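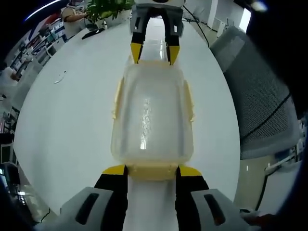 Can two grippers carry one tray without a person telling each of them what the other is doing?
With the new release of Grisero they can, provided both are run from the same plan. The software treats the pair as one job with one clock, so when one side slows down the other slows with it.

ILACH RELEASES GRISERO 2, PLANNING SOFTWARE FOR TWO-HANDED WORK

Sunday, April 27, 2025 – Ilach, the robotics software company, is delighted to release Grisero 2, a new version of its planning and control software for work that takes two grippers at once. Lifting a shallow tray by its ends, turning a box over, holding a bag open while something goes in: these are jobs most of us do without thinking, and they have kept our planning team busy (and very happy) for the past two years.

The first Grisero planned each arm on its own and then checked the two paths for collisions. It was safe, and on single-arm work it was quick. On shared objects it was stiff. One arm would arrive at its end of a tray and wait, the other would come in a little late, and by the time both had closed, the tray had often been nudged out of line. Grisero 2 starts from the object. It works out where the tray needs to go, picks a grip for each end, and only then asks what the arms must do to get there.

"We had been polishing the wrong bit for months," said Eulalia Daza, who leads planning at Ilach. "Domingo put the tray in the middle of the problem one afternoon and half our special cases fell away. I still have the whiteboard photo on my phone. It was a lovely day at work!"

What is new in the release

Shared timing. Both grippers follow a single timeline. If the force on one side climbs above the limit set for the job, the whole motion eases off together, and it picks up again from the same point.

Grip pairs. The planner now scores grips two at a time. A good hold on the near rim counts for little if it leaves the far gripper with nowhere to go, and the scoring reflects that. The library shipped with this release has 349 grip pairs for trays, tubs, lids and boxes, and users can add their own by saving any grip they like from a finished run.

See-through objects. Clear and half-clear plastic has been a headache for depth cameras for as long as we have worked with them. Glare on the floor of a tray can look like a hole, and the table underneath shows through the walls. Clostent, the perception module inside Grisero, now looks for the rim first and fits the rest of the shape to it. Domingo Durán, who wrote most of the new rim finder, tested it on 135 household containers, under office lights and next to windows, and the module still tells you plainly when it isn't sure. A doubtful rim is drawn in orange in the viewer and the planner will not use it until a second view agrees.

Replay. Any recorded run can be stepped through with both grippers, the forces and the plan side by side. Notes can be pinned to a moment and shared with a colleague. This was the feature our early users asked for most, and it has already changed how we hold our own Monday reviews.

Learning from hand-held work

Grisero 2 also reads recordings made with hand-held grippers. A pair of recordings is lined up in time, cleaned of pauses, and turned into a starting plan that can be edited like any other. Nicanor Olivares, who looks after the import tools, says a first plan for a new tray job now takes him 33 minutes from opening the recordings to running it in simulation, and most of that is spent choosing the force limits.

"People have a feel for when to let the other hand lead," he said. "It shows up in the timing, and we can finally keep it."

Early users

Nicholas, a small laboratory supplies firm, has had the release on trial since March for moving sample trays between benches. Pilar Garrido, who runs the bench automation there, was pleased with the change in pace. "The old setup looked like two strangers carrying a sofa," she said. "I've had people stop by to watch this one. We still hand-tune the very soft trays, and I'd love to see that get easier."

Soft and floppy trays remain a known limit. Grisero 2 assumes that an object keeps its shape while it is being carried, and it will stop the job if the two grippers drift apart by more than the set distance. Work on bendy objects is under way and Leandro Orellana will be posting updates on it in the user forum.

Availability

Grisero 2 is ready to download for all current users. Projects from the first version open as they are, although force limits should be checked again before running on real arms, as the units have changed from percentages to newtons. The user guide has been rewritten and includes a full tray-carrying lesson with its recordings.

Press questions and requests for a demonstration can be sent to Leandro Orellana at Ilach.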